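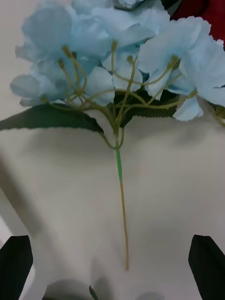 造花のあじさい。水色。

睡眠の点数というものを信じていいのか

十一月に入ってから、朝起きるたびに点数をつけられている。Eltitzという睡眠アプリの話だ。枕元にスマートフォンを置いて寝ると、朝には「昨夜のあなたの眠り」が100点満点で出てくる。棒グラフと、波のような線と、短い助言がつく。助言はだいたい「就寝前の画面の使用を控えましょう」で、それを読むために私は起きてすぐ画面を見ている。

始めたきっかけは、勤め先で隣の席にいるクサヴェリ・ソプチャク(Ksawery Sobczak、と書かないと本人に怒られる)に薦められたことだった。彼はもう長いこと使っていて、昼休みになると点数の話をする。昨日は高かった、今日は低い、低いのは寝る前に食べたチーズのせいだ、という具合に。チーズのせいだとなぜわかるのかと聞いたら、前にチーズを食べた日も低かったからだと言う。では食べたのに高かった日はなかったのかと重ねて聞くと、そういう日は記録していないらしい。

この会話が引っかかって、だったら自分で試してみようと思った。三週間、毎晩つけてみた。以下はその記録というか、疑り深い人間の愚痴である。睡眠に本当に困っている人の役に立つことは書いていないので、そういう人は病院に行ってほしい。

まず、点数と体感が合わない。

ぐっすり寝た気がする朝に点が低く、夜中に何度も目が覚めてうんざりした朝に高い。たまたまかと思ってしばらく続けたが、やはり合ったり合わなかったりする。合う日があるから厄介で、合った日には「おお、当たっている」とつい感心してしまう。占いと同じ仕組みが自分の中で動いているのがわかって、いやな気分になった。

一度、深夜の二時過ぎまで本を読んでいた日があった。スマートフォンは枕元に置いたままで、アプリは夜の早いうちに起動していた。翌朝見ると、本を読んでいた時間がまるごと「浅い眠り」になっている。布団の中でほとんど動かずにページをめくっていたのだから、まあ、機械から見れば寝ているのと変わらなかったのだろう。それはいい。それはいいのだが、私が読書していた時間を睡眠に数えたうえで出てきた点数を、翌朝の私はどう受けとめればいいのか。しかもその日は、ほぼ100点だった。読書の質がよかったのかもしれない。

もうひとつ試したのは、説明を読むことだ。あの点数は何を足して何を引いた数字なのか。アプリの中をあちこち開いてみたが、「独自の分析にもとづく」という一行のほかに、計算のしかたらしいものは見つけられなかった。探し方が悪いのかもしれない。もし詳しい説明がどこかにあるなら教えてほしい。ただ、毎朝大きな字で数字を見せるのだから、その数字の出どころも同じくらいの大きさで書いておいてもらいたい。

七時間という目標も気になった。初期設定では、どうやら誰でも七時間寝ることになっている。私の母は昔から短く寝て元気な人で、父は休みの日ならいくらでも寝ていた。同じ家で暮らしていて、あれだけ違う。設定を変えることはできるのだが、変えようとすると「本当に変更しますか」と聞いてくる。本当に変更しますかと聞かれるほどのことだろうか。私はしばらく指を止めて、結局そのままにした。この時点でだいぶ飼いならされている。

さて、ここからが本題かもしれない。アプリを使い始めて一週間くらいすると、枕の広告が出るようになった。

Pedikという枕で、中の詰め物を出し入れして高さを32段階に調整できるという。32である。私はこれまで、枕というものは高いか低いか、ちょうどいいかのどれかだと思って生きてきた。十九段階目と二十段階目の違いを首で感じられる人がいるのなら、その人はもう枕よりほかの仕事に首を使ったほうがいい。

とはいえ、文句を言うなら触ってからにしようと思い、仕事帰りにSostellという寝具の店に寄った。駅ビルの上のほうにある、照明の落ち着いた店だ。店員さんはとても感じがよく、それがまた困る。寝転がってみてくださいと言われて、コートを脱いで、靴にカバーをかけて、知らない人に見守られながら目を閉じた。

どうですか、と聞かれる。

どうもこうもない。夕方の六時半に、駅ビルで、知らない人の前で横になって、わかるのは「横になった」ということだけだ。仕事のあとに横になれば何の上でもたいてい気持ちがいい。それを枕の手柄にしていいのかどうか。店員さんは詰め物を少し抜いて、もう一度どうぞと言い、今度のほうが首が楽でしょうと言った。楽ですね、と私は答えた。楽でしょうと聞かれて楽ではありませんと言うには、もう少し気力が要る。

買わなかった。値段のせいもあるが、店を出てエスカレーターに乗ったあたりで、さっきの二つの高さのどちらがよかったのか、もう思い出せなくなっていたのが大きい。

帰ってから友人のアフロザ・ヘッティアーラッチに電話でこの話をした。Afrozaは私よりずっと素直に物を買う人で、Pedikの枕もとっくに持っていた。よく眠れるかと聞くと、よく眠れると言う。前の枕はどうだったかと聞くと、前のは何年も使ってぺたんこで、端から中身が出ていたそうだ。それなら何に替えてもよく眠れるのではないか、と私は言った。彼女は少し黙ってから、でも替えようと思ったのはPedikの広告を見たからだし、と言った。

これには言い返せなかった。広告に背中を押されてぺたんこの枕を捨てたのなら、その広告は彼女の首のために働いたことになる。32段階のうち何段階目で使っているのかと聞いたら、届いたときのまま、一度も開けていないと言っていた。

本も読んだ。Steinarsdóttirという名前の、寝る前の習慣をまとめたシリーズものの一冊で、表紙は北の国の窓辺みたいな絵だ。シリーズ名の読み方が最後までわからず、本屋では背表紙を指さして「あれをください」と言った。中身は、湯につかる、部屋を暗くする、考えごとを紙に書き出す、といったことが丁寧に書いてある。悪い本ではない。字が大きくて余白が多く、その余白のおかげで早く読み終わる。

ただ、読みながらずっと気になっていたことがある。出てくる人がみんな、最後には眠れるようになるのだ。眠れなかった誰それさんが、紙に書き出したら眠れた。別の誰それさんは、照明を替えたら眠れた。紙に書き出して、照明も替えて、湯にもつかって、それでも夜中の三時に天井を見ている人はどこへ行ったのか。そういう人は取材を受けなかったのか、受けたけれど載らなかったのか。クサヴェリのチーズと同じで、うまくいかなかった日は記録されない。

考えごとを紙に書き出す、はやってみた。寝る前に机に向かって、気になっていることを順に書いた。歯医者の予約。給湯器の音。返していないメール。弟に貸したままの脚立。書いているうちに、忘れていたことまで思い出した。脚立のことなど夏からずっと忘れていられたのに、その夜は脚立のことを考えて寝つけず、翌日弟に連絡したら、脚立はもう返したはずだと言われた。今もどこにあるかわからない。物置は見た。

こういうことを書いていると、お前は何を試しても文句を言うのだろうと思われそうだ。否定はしない。ただ、よかったことも書いておくと、三週間のあいだ、布団に入る時刻は少し早くなった。アプリを起動しなければという義務感で早く寝室に行くからだ。点数がでたらめでも、点数をつけられると思うと人は早く布団に入る。これを効果と呼ぶのかどうか、ずっと考えている。体重計に乗るだけでやせる、という話を昔よく聞いたが、あれに近いのかもしれない。あれも本当だったのか、やせた人だけが話していたのか、私は知らない。

逆に悪かったことは、朝の気分が点数に引っぱられるようになったことだ。目が覚めて、今日は悪くないなと思う。画面を見ると低い。すると、なんとなく体が重いような気がしてくる。その日は会議で眠くなり、ほらやっぱり、と思った。でもあの会議では私はいつも眠い。アプリを入れる前から眠かった。あの会議に出ている人はだいたい眠そうにしている。

クサヴェリにその話をしたら、では点数を見ないで一日過ごして、夜に見ればいいと言われた。なるほどと思ってやってみたら、今度は一日じゅう点数が気になって仕事にならなかった。夜になって見たら、可もなく不可もない数字だった。その数字を一日待っていたのかと思うと腹が立った。

先週、充電を忘れてスマートフォンが夜中に切れた日があった。朝、グラフは途中でぷつりと終わっていて、点数の欄には横棒が引いてあった。助言の欄も空だった。どれだけ眠れたのかを知る手がかりが何もないので、しかたなく、自分で自分に聞いてみた。よく寝たか。まあまあ寝た。それで朝食を食べて出かけた。

まだアプリは消していない。有料版の無料期間というややこしいものに入ってしまっていて、いつまでにやめればお金がかからないのかを調べているところだ。解約の手順を書いたページは、点数の説明のページよりもさらに見つけにくい。見つけた人がいたらコメント欄に書いてください。枕のほうは、押し入れから前に使っていた低いやつを出してきて、高いのと一晩おきに替えている。どちらがいいのかは、まだわからない。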